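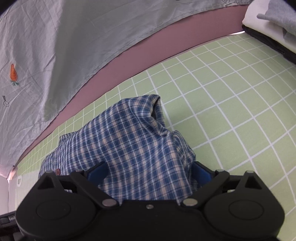
Shirts going musty in spare room wardrobe, what am I doing wrong

Posted in Home & Laundry
Genalyn Aquino

Moved into a ground floor flat in Kosdale in June. Spare room has a built-in wardrobe on the outside wall and everything I hang in there smells of old cellar after a fortnight. Mostly cotton shirts, some checked, some plain, a couple of wool jumpers. No visible mould on the clothes. Tiny bit of black speckle low down on the back panel, wiped it off, came back.

Things tried so far: lavender bags (now smells of lavender and cellar), leaving the doors open, rewashing the lot at 40. They come out fine and then it starts again. Landlord says "open a window". Window is painted shut.

Is it the wardrobe or is it me? Don't want to spend a fortune, rent was 583 this month before bills and I've just paid for a new kettle as well.

Jeanie Tennant

It's the wall. Had exactly this in Skerville, north side, built-in, same smell. Warm air from the flat gets in behind the clothes, hits the cold back panel, goes damp. Lavender won't touch it.

What I did, in order:

Took everything out. All of it, shoe boxes too, cardboard is terrible for holding damp.

Wiped the inside with a proper mould remover, gloves on, window open in the next room. Left it empty with the doors open from Friday to Tuesday.

Put back half of what was in there. Sorry but this is the big one. If the hangers are touching the air can't move. You want a hand's width off the back wall aswell if the rail allows it.

Then a cheap humidity meter. Mine read 26 on the first morning and I thought brilliant, problem solved, but it was broken. Second one was sensible. If you're over 70 for days on end it'll come back whatever you do.

For the shirts, wash again but don't overload the drum, and get them bone dry before they go anywhere near a hanger. Cuffs and collars are the bits that catch you out, they feel dry and they aren't. 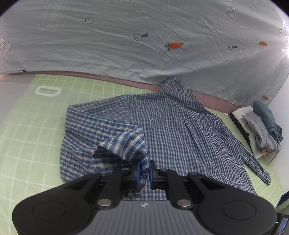

Same goes for the placket where the buttons are, double layer of cloth, and any chest pocket. I give mine an extra night on the airer now. A cup of white vinegar in the rinse helps with the smell if it's really in there, doesn't leave your clothes smelling of chips, promise.

And write to the landlord. Email not phone. A painted shut window in a room with mould is his job to sort, say so in them words and keep a copy. Council tenancy line if he ignores you.

Castillo

get a dehumidifier. I got a Clekus one second hand, 127 new but I paid 100 with the hose. empty it every morning. shirts fine now. bit noisy at night so put it on a timer

wouldnt bother with those little tubs of crystals, they fill up and then somebody kicks one over. ask me how i know

Genalyn Aquino

Thanks both. Rail's fixed so can't pull it forward but have taken half the stuff out, it's all on the spare bed for now. Email sent to landlord. Will look out for a second hand dehumidifer, is the hose worth having if there's no sink in the room?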